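Murnel: a folding guide for T-shirts (README)

Last updated: 9/29/25
6 min read

Hello, and thanks for looking in. Murnel is my set of written notes on folding T-shirts on a bed, with a plain text file for each way of doing it. It began as one page of grumbling about my own drawers and has grown into a proper folder, so it needed a README.

What's in the folder

- `folds/` has 9 ways to fold a short-sleeved T-shirt, one file each
- `shirts.csv` lists the 83 shirts I've tried them on, with size, fabric and whether there's printing on the front
- `words.txt` explains what I mean by hem, side line, shoulder point and so on
- `changes.txt` is my running list of corrections, mostly spelling

The spreadsheet has a column called `source`. Most rows say "charity bag" or "mine". A few say Teltell, which was the clothes swap that used to run at the end of my road, and I never did find out what size half of those were meant to be.

Why a bed

I know, I know, everyone says use a table. I haven't got a table wide enough for a large shirt with the sleeves out, and I suspect plenty of you haven't either. A bed gives you loads of room and it's already next to the wardrobe. The trouble is that a duvet is soft, so the cloth sinks a bit when you press on it and your nice straight crease goes wandering off. Pull the duvet tight before you start, smooth it with your forearm, and try not to lean on it with your knee (I do this constantly).

Laying it out

Every file in `folds/` starts from the same place: shirt flat, sleeves out to either side, hem towards you, collar pointing away. Some people like to start from the side and I've no quarrel with them, but if you do, you'll have to turn all my lefts and rights round in your head.

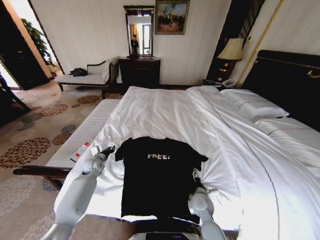
Get the sleeves sorted before you worry about the body. Give each one a little tug outwards, then run a hand down from the shoulder point to the hem so any rucks come out at the bottom. If there's lettering across the chest, use it as your guide — it ought to sit level, and if it slopes then the whole shirt is twisted.

The front goes up for the first six files and down for the rest. I wish I'd been tidier about this. The first line of each file tells you which, so please do read the first line!

The one I use most

It's called Amano in the folder, after the street I was living in when I worked it out. Front down. Bring one side in to the middle of the collar, fold the sleeve back on itself, do the same with the other side, then take the hem up in thirds. It stands up in a drawer and the chest print ends up on the outside, handy if your shirts are mostly black like mine.

Known problems

Stretchy sports tops are hopeless with all of these. The Prollutex file is for very long shirts and the last step is badly worded; I had a go at fixing it in February and made it worse. Long sleeves aren't covered yet.

Using it

Copy it, print it, stick it inside the wardrobe door. If you change the wording, please give your version a different name so I don't get letters about it.

Comments

**sockdrawer:** Tried Amano on the whole ironing pile last night and it does stand up! Thin cotton ones flop a bit though.

**hemline_h:** Could the csv have a column for V-necks? They never line up with "middle of the collar" for me.

**sockdrawer:** Seconding V-necks.

**plainpress:** Your words.txt has shoulder point in it twice, with two different meanings. I've been using the second one.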